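Print | E-mail this page

3.2 Old tracks and young trees

We were lucky in our guides at Porkthorpe, and it was Tamara Pop who first led us – patiently, and in pouring March rain – along the closed logging tracks above Hamska, where we laid out 80 plots, 20 of them in stands never cut.

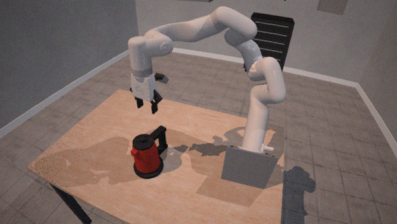 Figure 4

Seedlings had come back on all but 13 of the plots, 553 in total, and we were pleased to find so many of them growing right in the old wheel ruts.

Contact the Ernerance forest group | © Ernerance | Back to top

This site uses cookies. Accept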